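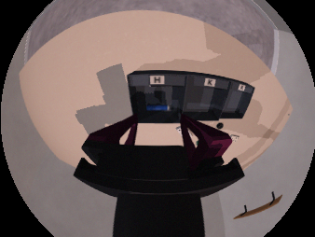

Arm pressed down on the tray divider and did not stop -- sim policy or safety config?
Board: Small cells and tabletop arms

thulani_k
OK so I need a sanity check before I go back in on Thursday. I run a small sorting cell at our Zandside shop, one arm, two-finger gripper, three-compartment tray. The job is dull: pick up little loose stuff off the table and put it in the right compartment. I train the policy in sim first (Vukden, the version before the big update) and then move it over to the real arm.

In sim it's been great. 545 runs on the last checkpoint and I was feeling pretty smug about it. Then I moved it to the real cell, and on the fourth pick the gripper went over to the tray, came down right on top of a divider wall, and just... kept pushing. No bounce, no fault, no protective stop. I heard a crack, hit the e-stop, and that was the divider. The tray is toast. The fingers look OK but I haven't measured them.

My hand was nowhere near it, before anybody asks. But it could have been! I reach in to clear jams all the time with the thing running slow.

So what am I looking at? The part I can't get past is that it pushed like it expected something to be there. It wasn't flailing. It was a nice calm straight-down move into solid plastic.

ballscrew_betty
What's your contact force limit set to, and who set it? I don't care about the policy yet. A policy can ask for anything it wants. The arm is supposed to say no.

thulani_k
50 newtons. I set it myself when we put the cell in. It's in the Plesa controller, on the safety page, and it was still showing 50 when I looked afterward.

ballscrew_betty
Showing 50 on the page and running at 50 are two different things on some of those controllers. Is there a separate profile for external control? When you stream targets from a PC you may be in another mode completely.

gridlock
Gonna disagree with Betty on the order here. The limit matters, sure, but "pushed like it expected something to be there" is a huge clue. How is the tray modeled for collisions? If you brought in a mesh and left the defaults alone, a lot of sims wrap the whole shape in one convex hull. Your tray looks like an open tray and behaves like a brick. The gripper comes down and meets an invisible lid at rim height, and over a few hundred runs the policy learns that the lid is where you let go.

I lost two weeks to this with a coffee mug once. Beautiful mug. Couldn't put a spoon in it.

thulani_k
Oh no.

It's one mesh. One single mesh for the tray, I brought it in myself. But wait, I've had things sitting down inside the compartments in sim, I'm sure of it, I've seen them in there. Wouldn't a hull make that impossible?

gridlock
Depends how they got there. Did the policy put them there, or did the scene reset put them there?

thulani_k
Let me look. I have a reset script that randomizes where stuff starts and I honest to God can't remember if the tray is part of the allowed area.

hirose_b
While you look: which items? Flat items and tall items fail differently with this. If you have very flat pieces, they could be counted as "in" by an x/y check and be resting on top of the hull. Look at your success condition too. If it never checks height, you have two bugs holding hands.

thulani_k
Two dominoes, a green and white block (I call it the eraser), and a little black knob thing. So mostly flat, yeah. The tray has the three compartments with the small white tags on the rim. Sim is the same tray on a plain beige table, nothing fancy.

And the success check is... x and y. Only x and y. I feel sick.

I just stepped through a few approaches by hand. The arm comes in over the tray, fingers straight down, and the lowest height it ever commands is rim height. In 545 runs it never once goes below the rim. I had that number in the logs the whole time and never plotted it.
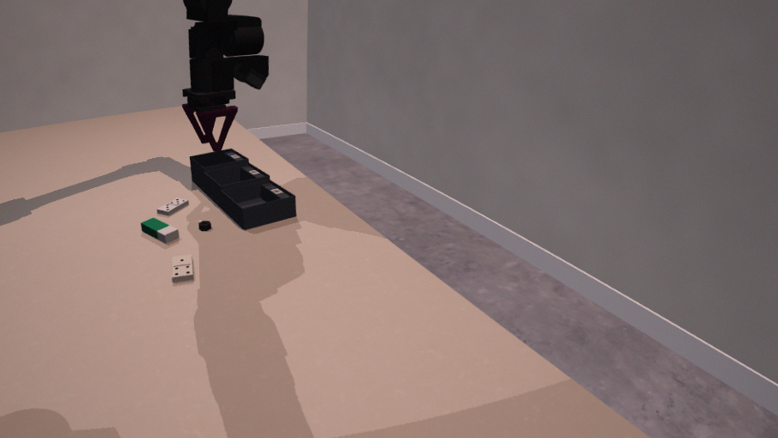 Đạt Khương
Rim height is a perfectly sensible place to drop a domino from, so be careful. A policy that never goes below the rim isn't proof of a hull. I run mine that way on purpose to keep the fingers out of the compartments. What would convince me is contact force on the tray body in sim. If you see force with the fingers over the middle of a compartment, where there should be air, then gridlock is right. If the force only shows up over the walls, it's a position problem and you should be checking your tool offset.

gridlock
Fair test. I'll still bet on the hull :)

ballscrew_betty
And I'll still say you're both debugging the wrong machine first. Suppose it's the hull. Suppose Thulani fixes it tonight. Then the next bad policy comes along and the arm pushes just as hard into whatever's under it. He reaches into this thing with his hand!

gridlock
Nobody said skip the limit, Betty. I said the clue points at the sim. You can chase both.

ballscrew_betty
You can chase both in sim. With the real arm powered there's one order and it starts with the limit.

thulani_k
Please don't fight, I need both of you lol

Ran Đạt's test over dinner. I moved the closed gripper down over the center of each compartment, slowly, and logged the contact. Force in all three, at the height of the rim, dead center, over air. So there's a lid. I turned on the collision view (which I did not know existed, it's under the render menu) and the tray is one big gray lump. It's embarrassing how obvious it is.

The things I'd seen inside the compartments were put there by the reset script. It spawns some items already sorted, as a head start, and the engine only pushes overlapping bodies apart once they get hit. So they just sat there inside a solid brick, looking fine.

gridlock
Called it. Break the tray up into boxes, one floor plus the walls. Don't use automatic decomposition for something this simple, you'll get little slivers at the corners and the knob will get stuck on them.

Đạt Khương
OK, hull it is, I was wrong about that half. But I'd still check the offset. Your real gripper landed on a divider. With a lid in sim the policy has no reason to care whether it's over a wall or over a compartment, so some slop is expected, but a straight hit on the wall on the fourth pick makes me suspicious. Did you swap fingers at some point?

thulani_k
In March, yes. Longer ones. I updated the sim model and I'm fairly sure I updated the controller. "Fairly sure" is doing a lot of work in that sentence.

hirose_b
Is the wrist camera a fisheye? If it is, also check whether you redid the calibration after the finger swap. Longer fingers take up more of the view, and if anyone moved the mount even slightly to make room, everything toward the rim of the lens shifts a lot more than things in the middle. The far compartment would be the one that suffers.

thulani_k
It is a fisheye, and the far compartment is the one it missed. I didn't move the mount. My coworker may have moved the mount. I'll ask.

Now the part Betty will enjoy. I went in this morning with the arm powered down and only the controller on. There IS a second profile. The page I was looking at shows the limit for pendant mode. External control has its own page, two menus deeper, and the force limit there was 800. I never typed 800. I guess that's what it shipped with, or it came in with the firmware, I don't know. The stop has been set at 800 the whole time I've been streaming to it.

ballscrew_betty
I don't enjoy it one bit. I'm glad you still have ten fingers. Lock that page with a password, print both pages and tape them inside the cabinet. Then test it: tray out, a scrap foam block and a scale under the gripper, low speed, you standing at the e-stop. Watch it trip. Do it in both modes. And stop reaching in with it running, slow or not.

thulani_k
Foam and a scale, OK. And yes on the reaching in. I ordered a little door switch last night before I even read this.

Đạt Khương
One caution about the foam test. It'll give you a much gentler ramp than a hard divider does, so a trip at 50 on foam can still mean a higher peak on plastic. Do a second round on something stiff with the speed way down.

ballscrew_betty
Good point, agreed. Stiff one second, never first.

thulani_k
Update from the floor. External limit is at 50 now. It tripped on foam in both modes, and it tripped on a scrap of hard plastic at low speed. I left the high speed one for another day, didn't feel like it.

Tool offset in the controller was still the OLD fingers, so Đạt gets that point. Coworker says he "maybe loosened" the camera mount. Maybe! So I'm redoing that calibration too.

New tray model is a floor and walls made out of boxes, and success now needs the item below the rim with the gripper open and clear of the tray. The old checkpoint scores terribly on it, which I kind of expected. Retraining from scratch overnight. It doesn't go near the real arm until I've plotted contact force for every run.

gridlock
Take the pre-sorted spawns out of the reset too, or at least log them separately. Otherwise your success rate is counting stuff the arm never touched.

thulani_k
...it was counting those. Stopping the training run now, brb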